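Configuring a Litter Pickup Task in Osto

This page explains how to set up a two-arm floor clearing task in the Osto task planner. It assumes that the Elano arm driver is installed and that both arms have passed the startup check. Allow 20 minutes for a first setup.

Step 1. Define the container

Open the Scene tab and select New Container. Click the rim of the bin in the head camera view, then adjust the fitted circle until it follows the edge of the liner. Osto stores the rim as a keep-out ring for the wrists and as a target for release. If one arm will stay close to the bin, set its role to Hold. The other arm is then assigned to Pick.

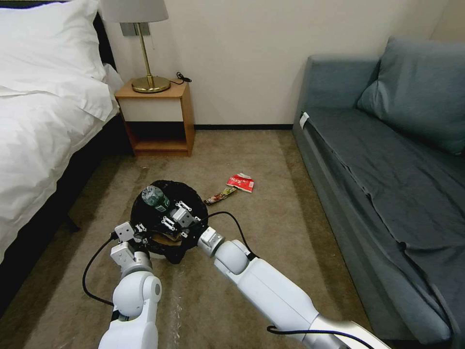

Joris Geerts: On our setup the fitted circle kept snapping to the folds of the bag. Lowering the edge weight to 4 before clicking solved it, and I would suggest adding that to this step.

The edge weight is found under Scene – Advanced. The lower value is suitable for any dark liner and may be left in place for the steps that follow.

Step 2. Label the items

Select Detect Items. The planner proposes an outline for each object on the floor. Accept, merge or delete each outline before continuing. Two wrappers lying close together are often returned as a single item and should be split by hand. Assign each item a class from the list: rigid, soft or flat. Bottles are rigid, paper bags are soft, and wrappers are flat.
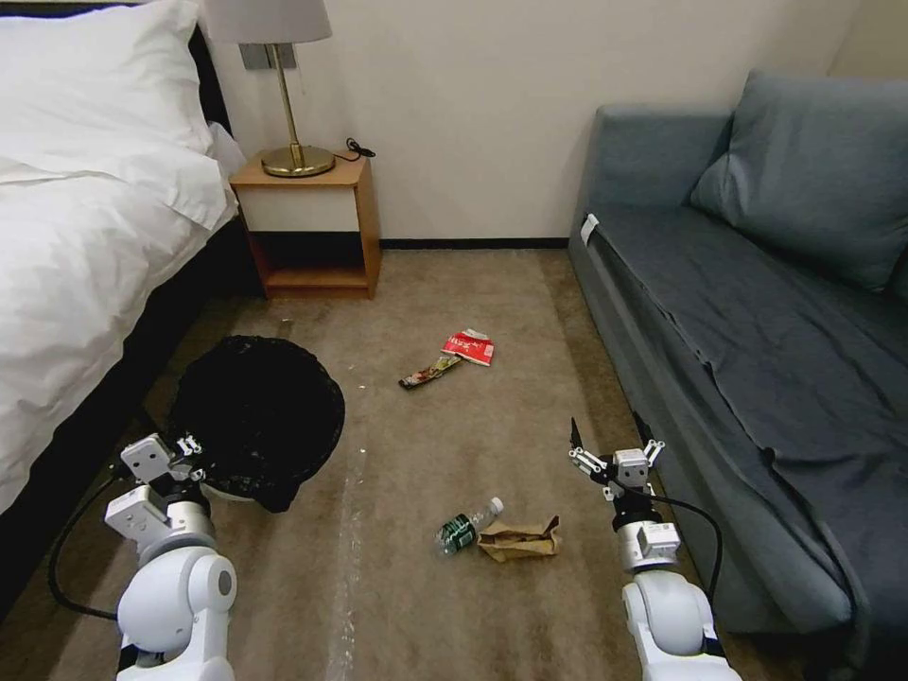
Items on the carpet before pickup, with the left gripper in front of the bin.

Step 3. Set the pick order

The default order is nearest first. This keeps the Pick arm from passing over items that have not yet been collected. To change the order, drag the entries in the Queue panel. Where a bottle and a bag lie side by side, place the bag first if the bottle's outline overlaps it by more than 50 pixels.

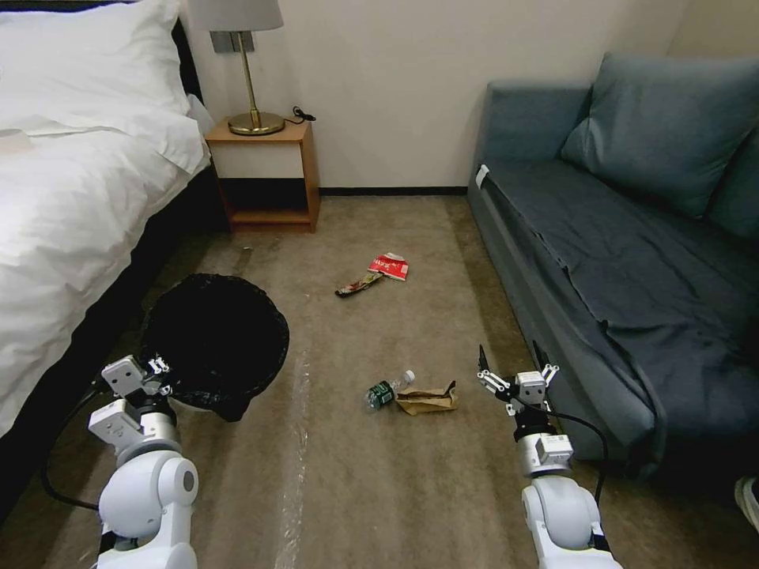
Can the pick order be changed while a task is running?
Pause the task first, edit the queue, and then select Resume. Changes made without pausing are held until the current item has been released.

Step 4. Tune the grasp

Each class has its own closing profile. For soft items, select the Iston profile, which closes slowly and stops on contact. Set the approach height to 105 millimeters above the floor plane. The approach should be vertical for the last part of the motion – an angled approach tends to push paper along the carpet.

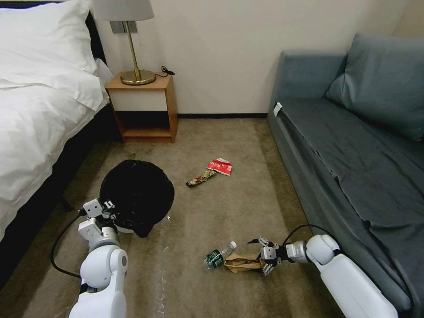

After the fingers have closed, the planner compares the measured finger gap with the minimum for the class. A gap below the minimum is recorded as a missed grasp, and the item returns to the end of the queue. The number of retries is set in the Wouters configuration file under the heading "recovery".

Step 5. Save and run

Save the task under a new name and run it once at reduced speed. Keep the stop button within reach during this run. When the queue is empty, both arms return to the rest position and the log is written to the project folder.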